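How to budget for hand-held grippers before you sign anything

Most quotes for hand-held gripper kits give you one number, and that number is the cheapest part of the job. I have read a lot of these quotes. Work through the steps below before you send a purchase order to anyone, us included.

Step 1. Write down the task in one sentence

"Household manipulation" is not a task. "Pick up a garment lying on a bed and fold it" is. If you can't get it into one sentence, you aren't ready to price it, and a salesperson will be happy to fill in the blanks for you.

Step 2. Price the whole hour

For our last planning round we compared two kits, the Murora and the Ahn. The Murora came in at $469 per unit, which looked great until we added a camera mount, storage cards and spare finger pads. The Ahn quote included those but left out the software seat. Make a sheet with these rows and don't accept a blank in any of them:

Gripper, per unit
Camera and mount
Spare pads and pins
Storage and upload
Operator pay, including setup time
Review of the recordings

Operator pay was our biggest row by a wide margin. It usually is.

Step 3. Ask for a trial on your worst material

Demo videos love blocks and cups. Cloth is where I'd spend the trial, and dark cloth most of all, in a real bedroom with the window where it happens to be. Ask to keep the kit for 23 days. Vodport offered us 9, and that barely covered training.

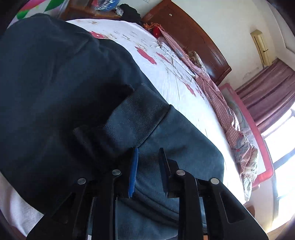 Open jaws over a dark garment on a flowered sheet, with a very bright window off to the right.

Look at your own trial footage with the same question each time: can you tell one fold from the next in the shadows? If a reviewer can't, you will pay for that recording twice. Check that the pads stay in view too. A vendor may tell you software fixes all this later – ask them to put it in the contract.

Step 4. Count usable recordings

Our target was 2000 usable recordings, and the first draft of the budget treated every recording as usable. That was my mistake. Run the trial, see what share your reviewers reject, and put that share into the sheet.

Step 5. Hold back the second order

Buy enough units for one team and stop. Volume discounts sound good, but Ondik changed its finger design between our quote and our delivery date, and the spares we had priced no longer fit. Get the spare parts list in writing, with prices and a part number for each pad, and renew it every October or whenever your contract rolls over.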